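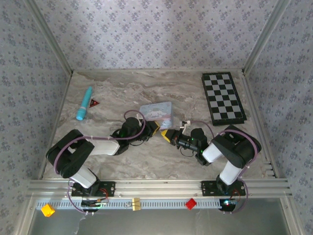 The two-arm table in Jilldale, with the grippers close together over the middle and a light blue box just behind them.

Flindow planner gets both arms moving at once

Anyone who has tried to run two robot arms on one small table knows the waiting game. One arm reaches in, the other holds back, and the whole job takes nearly twice as long as it should. The February release of Flindow, the open motion planning package maintained by the software group in Jilldale, goes a long way toward fixing that, and we've been having a great time watching it run.

Earlier versions treated the space between the arms as a single locked zone. Whichever arm asked first got it, and the other one sat still until the zone was free again. Version 9 drops the lock. The planner now works out both paths together, timing included, so one arm can be leaving the middle of the table while the other is already on its way in. If the two paths come too close, it slows one arm down a little before it thinks about stopping it.

The difference is easy to see on a handover, where one gripper has to bring an object to the other (the old code was painfully shy about this!). Under the lock, handovers needed a special script that turned off part of the collision check. Now they go through the same planner as everything else, with a smaller safety margin at the fingertips and the full margin kept for the wrists, elbows and shoulders.

Cables get some attention too. Flindow used to ignore them, and a path that looked fine on screen could still pull a loop tight. Users can now give each arm a rough cable allowance, and the planner will steer away from wrist turns that use it up. It's a simple model and the release notes say so, but it is a very welcome one.

Planning speed was the big worry, as joint planning for two arms has a way of eating up computer time. The group reports that a typical two-arm plan takes roughly 200 milliseconds on an ordinary desktop machine. A new replay tool called Sampaio ships in the same download. It lets you scrub back through a finished run and see which arm was given priority at each moment, and why. We lost most of an afternoon to it and would happily lose another.

A few things are still missing. Objects that bend or sag are handled as stiff boxes, and camera updates that arrive in the middle of a motion are held until the next plan starts. The group has 14 open issues tagged for the following release, and live camera updates are at the top of that list.

Existing task files should load without changes, though anything that used the old handover script will need its margin settings moved into the main config file. Teams on the Lumolbridge driver should update that first, as older builds don't pass along the timing data the new planner depends on.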